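Gedruckte Sortierformen für Kleinkinder: Oberfläche glätten, und worauf sortieren?

Kristof Dewulf
Hallo zusammen, ich hoffe, ich bin in diesem Bereich richtig, sonst bitte verschieben. Für die Spielecke in unserer Kindergruppe möchte ich ein Sortierspiel machen, bei dem die Kinder kleine Formen nach Farbe zusammenlegen: Zylinder, Sterne und was mir noch so einfällt, in Rot, Grün und Gelb. Die ersten Teile sind gedruckt und die Farben leuchten wunderbar, da bin ich wirklich stolz drauf! Aber die Oberseiten haben diese feinen Rillen vom Druck, und die Spitzen vom Stern kommen mir für kleine Hände ein bisschen scharf vor. Meine Schwägerin meint, ich soll alles abschleifen und lackieren, mein Nachbar meint, ich soll es bloß lassen, wie es ist. Und dann die zweite Sache: Als Unterlage hätte ich gern etwas Schönes aus Holz, das nicht gleich verrutscht und auf dem man die Farben gut sieht. Ein Tablett von Tidix habe ich ausprobiert, das ist mir aber zu glatt, da rutscht alles in eine Ecke, sobald jemand an den Tisch stößt. Die Kinder sind zwischen zwei und fünf Jahre alt. Wie habt ihr das gelöst? Danke schon mal fürs Lesen, ist doch wieder länger geworden als gedacht.

Sayaka Oda
Lieber Kristof, was für eine schöne Idee, und mach dir wegen der Länge keine Gedanken, ich bin auch keine, die sich kurzfasst. Wir haben so ein Spiel seit fast 3 Jahren in Gebrauch, und die Rillen haben wir nach langem Hin und Her einfach gelassen. Die Kinder fahren mit dem Finger darüber und finden das spannend, und die Teile liegen auch besser in der Hand als die ganz glatten aus dem Laden (die von Zeravwood sind hübsch, aber bei uns flutschen sie ständig weg). Nur die Kanten würde ich dir ans Herz legen: Schleifpapier mit 400er-Körnung, nass, und dann ganz geduldig um jede Sternspitze herum. Hinterher gut abspülen, damit kein Staub dranbleibt. Beim Lack wäre ich vorsichtig, in dem Alter wandert ja doch alles in den Mund.

Als Unterlage nehmen wir ein ganz normales rechteckiges Schneidebrett aus Holz. Rot auf die linke Seite, Grün auf die rechte, und die Teile einer Farbe dürfen sich ruhig berühren, dann sehen auch die Kleinsten, was zusammengehört. 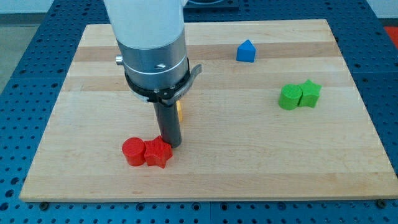
Rot links, Grün rechts auf dem Holzbrett

Der Stern neben dem Zylinder ist bei uns übrigens der Liebling, an dem üben sie sogar das Drehen, bis eine Spitze nach hinten zeigt. Ich fange mit den Jüngsten immer mit nur zwei Farben an und lege Gelb erst dazu, wenn das gut klappt – manche brauchen dafür einen Vormittag, manche ein paar Wochen, und beides ist völlig in Ordnung. Wenn dein Brett rutscht, leg ein feuchtes Tuch darunter, das mache ich beim Gemüseschneiden genauso.

Ach, und eins noch: Achte bitte auf die Größe! Für die Zweijährigen dürfen die Teile nicht so klein sein, dass sie verschluckt werden können. Im Zweifel lieber noch einmal größer drucken und die kleinen Formen für die Fünfjährigen aufheben.

Cengiz Uçar
Brett nehmen, fertig. Ich würde gar nichts schleifen, sondern die Sternspitzen gleich in der Datei abrunden und neu drucken. Geht schneller.

Marijke Willems
Ich kann mich Sayaka nur anschließen, möchte aber zum Brett noch etwas sagen, weil ich damit im Februar hereingefallen bin. Ich hatte ein sehr dunkles Brett genommen, und darauf war das Grün am späten Nachmittag kaum noch zu erkennen, da haben sich die Kinder dauernd vertan und ich habe erst an ihnen gezweifelt statt an meinem Brett. Mit einem helleren ging es gleich viel besser. Ein bisschen Speiseöl habe ich auch mal draufgerieben, das würde ich nicht wieder machen, es hat nach einer Weile gemuffelt. Jetzt wische ich nur feucht ab und stelle das Brett zum Trocknen hochkant. Die Formen kommen mit etwas Spülmittel in lauwarmes Wasser, bitte nicht in die Spülmaschine, mir haben sich dort zwei Sterne verzogen. Und in den Rillen sammelt sich mit der Zeit doch ein wenig Schmutz, da hilft eine alte weiche Zahnbürste. Viel Freude euch allen damit!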